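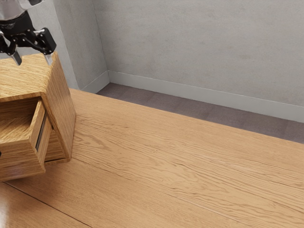 I spent a morning in March at the Climstead shop of Giver, the firm that makes small wooden cabinets, and I came home with sawdust in my shoes and a lot to tell you. The big news is that the drawer testing bench is going over to a robot arm this spring, and the three people who work there now are all staying on (I asked twice!).

If you've never thought about drawer testing, neither had I. Every new cabinet design gets its drawers opened and shut over and over before it goes on sale, and until now that meant somebody's wrist. Sekar Krishnan has done it for years and she showed me the brace she used to wear. "I won't miss it," she said. "I'll miss the radio, because I'm moving to the room without one."

Her new job is setting up the runs. She works them out in simulation first, with a gripper, a cabinet and a drawer on a computer screen, and only then does the real arm get the program. She got 42 hours of training for it, paid, and she says the first week was awful and the rest was kind of fun.

Tanner Landry, who runs the floor, told me the target is 3345 open-and-close cycles per design. By hand they usually stopped at 77 and wrote down how it felt. He still wants that part done by a person, so Fikri Harahap will go on checking each drawer for sticking and squeaks before it leaves the bench.

Not everyone is thrilled. Kausar Bugti, from assembly, likes the arm fine but wants it in writing that the next one won't be parked at her station. There's a staff meeting on that later in the spring, and Landry said he'd have an answer by then. I plan to be there, and I'll let you know what he says.

The shop is also opening its doors to neighbors one evening next month, from six o'clock, if you want to see the arm for yourself. Parking is on the Hukedgate side.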